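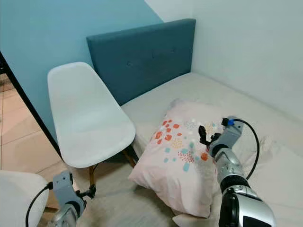

2 min read

Section 4 — Changing the pillowcase and making up the bed

For guests and cleaners at the Skotow flat. Read it once before you start, it's short. Linen is in the Grorer cupboard in the hall, middle shelf. Headboard care is in section 5.

Before you start

Wash your hands. Sun cream gets on everything.
Check the chair seat is clean — wipe it with a damp cloth if not, then dry it.
Take out one pillowcase and one fitted sheet. Leave the top shelf alone, thats the winter set (back in use from January).

Taking the old case off

1. Move the pillow from the bed to the chair. Lay it across the seat, long side facing you.

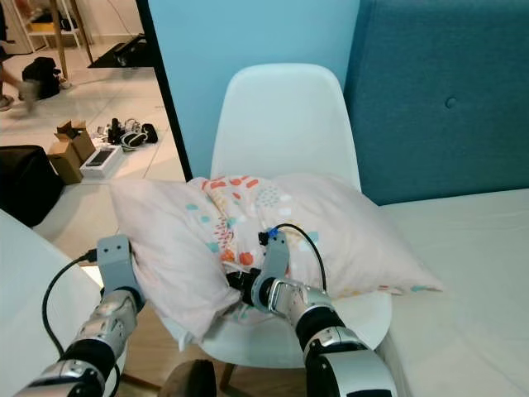
Pillow on the chair seat, bed kept clear.

2. Find the open end. Hold the closed end with one hand and work the case off with the other. Don't yank it, the seams are not great on the pink ones.

3. If there is an inner cover, leave it on unless it's marked. Marked inner covers go in the small mesh bag, zipped, with the rest of the wash.

4. Strip the sheet. Start with the corners by the headboard, then the foot end.

CAUTION: The headboard is fabric. Don't lean wet laundry on it and don't pull yourself up by the top edge. Spray cleaner leaves a ring.

Making up

5. Fitted sheet on. Far corners first, the two at the head. Seam to the inside. If the last corner won't reach, you have it sideways — turn it a quarter and go again.

6. Smooth it from the middle out with a flat hand. Small creases are fine. Pick off hair and threads now, before the pillow goes back. The lint roller is in the Bevov box under the sink. 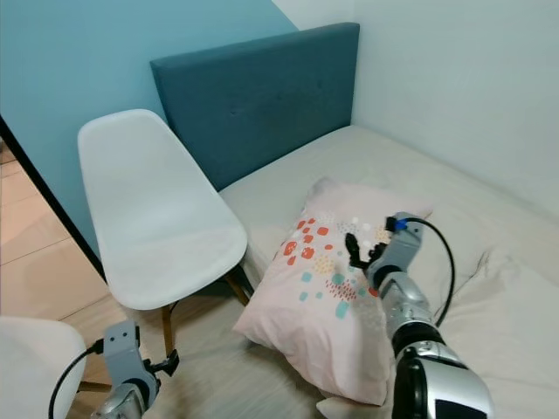

7. Turn the clean case inside out and put both hands in, up to the far corners. Grab the pillow corners through the fabric and flip the case down over it. Shake twice. Much quicker than stuffing it in from the open end.

8. Run a finger along the inside of both far corners. The filling likes to sit short of them and you get floppy ears.

NOTE: Printed cases wash inside out, cool, 700 spin at most. Higher and the fabric comes out with hard creases that take forever to iron. No bleach, no softener.

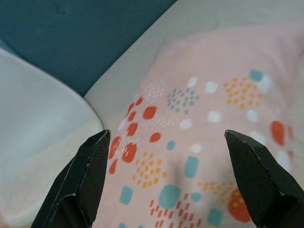 9. Check the print for loose threads and any stain you missed. Stains that survived one wash go in the bag marked Lacey, not back in the cupboard.

10. Pillow to the head of the bed, open end away from the door. Chair goes back beside the bed.

If something's wrong

Case too tight: you have picked up one from the kids' set. Same pink, shorter. Check teh label.
Pillow lumpy: dryer, low heat, some 23 minutes with a dry towel. Let it cool before it goes back in a case.
Sheet keeps popping off: wrong depth. Deep ones have a stitched D on the hem.

Spares and replacements: Lacey Bramwell, or leave a note at the Ó Flaithearta desk downstairs. Say which case and which room.

Last checked 29th June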